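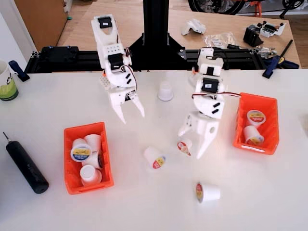 Coffee pods on a white tabletop.

How to Clean and Store Old Porcelain Cups

These steps are for glazed porcelain in sound condition. If a cup has gilding that comes off on your finger, an old glued repair, or a crack you can feel with a nail, dust it with a soft brush and stop there.

What you need

A plastic tub, two cotton towels, mild dish soap with no scent or dye, a soft makeup brush, and acid-free tissue. I use Corkia sheets, which come 60 to a pack.

Washing

1. Take off rings and watches. Roll up your sleeves.
2. Line the tub with a folded towel and fill it halfway with lukewarm water. Add one drop of soap.
3. Wash one piece at a time. Hold the cup by the bowl, never by the handle.
4. Work the brush gently around the foot ring, where dirt collects.
5. Rinse in clean water of the same temperature and set the cup upside down on the second towel. Leave it overnight.

Tea stains

Mix baking soda and water to a thin paste and rub it on plain white glaze only, using a fingertip. Keep it away from gold and painted flowers. Don't use bleach. It gets under the glaze through fine cracks and can lift it later.

Packing away

Wrap each cup in two sheets of tissue, with a loose ball of tissue inside. Don't stack cups. Saucers can be stacked up to six high with a sheet between each. Newspaper ink rubs off, so skip it.

Write the pattern name and shelf number on the box in pencil. My Irka tea set is on shelf 4, with the Goltell saucers behind it. Check the boxes again in January.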